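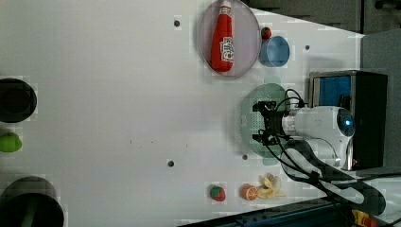
Pale green plate on a white table.

Green plates: yes or no?

Share (2) | Print | E-mail this thread

tbloxham
We're replacing the crockery and my other half wants pale green. I say food looks ill on it. Peas vanish. Has anyone lived with coloured plates for more than a month?

Skilamberg_Sue
Eleven years with green ones. Peas have never gone missing. Egg looks lovely on them, and so does anything with beetroot.

mr_follier
White or nothing. There's a reason cafes use it.

Skilamberg_Sue
Yes, the reason is that they buy 153 at a time and want them to match when someone drops one.

mr_follier
I'd call that a point in my favour.

oddspoons
Grew up in Nindport with brown plates, brown bowls and brown gravy. You found the edge of your dinner by feel. Pale green would have been a holiday.

katayama_fan
Colour is the least of it. Does it fit in your dishwasher? Ours were gorgeous and 2 cm too wide, so we've washed up by hand since April. I think about those 2 cm a lot.

tbloxham
Hadn't measured. Off to find a ruler.

mr_follier
Also check how they stack. And get spares, because they'll stop making that green the day you chip one.

oddspoons
Charity shop near me has a mixed box for £11. No two alike, no arguments about matching.

Skilamberg_Sue
There would be arguments in my house. Someone always wants the good one.

tbloxham
Measured. They fit, with a bit of a lean. She's ordering the green. I've been allowed one white plate for peas - Trevor Bloxham, beaten man.

mr_follier
Get two. You might have a visitor with standards.

14 comments | 69 views
Contact us | Copyright | Back to top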